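Dorwood Review: Plenty of Blocks, Not Much Puzzle

Posted Jun 22, 2025 by Catherine Rennie
Played on: PC (review code supplied)

I went into Dorwood wary. The store page promises "a living economy", "meaningful consequences" and 168 handcrafted levels, and I have been reviewing games long enough to know what the first two usually mean. The third I could at least check.

Dorwood is a sorting and stacking game from Carno, the small studio behind the cult train puzzler Drallomard. You run a failing goods yard in a river town. Things arrive, you decide where they go, and at the end of each shift you are paid or fined. There's a story about the town council wanting to sell the yard, told through letters you can skip, and by the second chapter I was skipping them.

The first couple of hours are good. Pieces have weight, and the controller rumble when one lands flat is lovely. The early levels teach you to rotate, nest and wedge without a single pop-up box, which I wish more studios would try. If the game had stopped at level 30 I would be writing a much warmer review.

It doesn't stop. From there Carno starts handing out new colours in place of new ideas. Red pieces can't touch green ones, then they can, then they must. The rules change between chapters but my approach hardly did – clear the corners, leave the long pieces for last, collect the bonus. I went 24 levels in a row without once using the undo button, and undo is supposed to be a precious resource here.
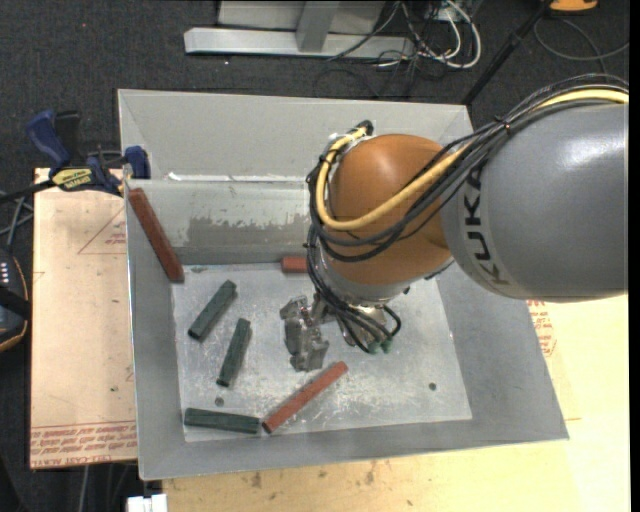 Lukian Nechyporuk told me over voice chat that I was judging it as a single-player game and that the versus mode was where the design made sense. In a race the colour rules force you to gamble, he said, and he'd lost more matches to his own greed than to anyone's skill.

He has a point, up to a point. We played a long evening of versus and I enjoyed it more than anything in the campaign. Your rejected pieces drop onto your opponent's side, so every lazy decision turns into somebody else's problem. But matchmaking with strangers is a chore. I sat in the queue long enough to make tea, twice, and the one opponent I did get quit after his first bad drop. If you don't have a regular partner, I wouldn't buy it for this mode.

Then there's the shop. Cosmetic only, Carno says, and so far that's true. A new crane skin costs 400 tokens, though, and the campaign pays out in dribbles. You can't buy tokens with real money at the moment. The menu has a greyed-out button marked "Get more" all the same, and I can guess what it's for.

Performance was fine on my mid-range machine apart from a stutter whenever the autosave kicks in. The February demo had the same stutter. Colour-blind options are there and they work properly – patterns as well as altered hues – so credit where it's due. The soundtrack is one accordion tune that wore out its welcome before I'd finished the first chapter.

Good: weight and feel, early levels, versus with a friend
Bad: padded campaign, empty queues, that greyed-out button

Verdict: wait for a sale, and talk a mate into buying it too.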